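About Skiredby

Skiredby sets up and looks after small gripper cells for packing rooms and test benches. We started in a rented unit in Stonlow and now keep 90 cells in service, most of them within a day's drive.

Each cell gets a service visit every 6 months. We check the finger pads for wear, clean them, set the closing gap and reteach the pick points. Then we run a short check with three white balls and a basin before the cell goes back to work.

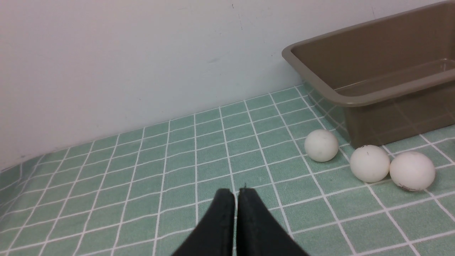

Oyelaran wrote to us in July that the gap check alone had ended most of their dropped parts, and that they now do it themselves between visits – it takes their night shift 3 minutes.

Spare pads and wrist cables ship from our Wunau store.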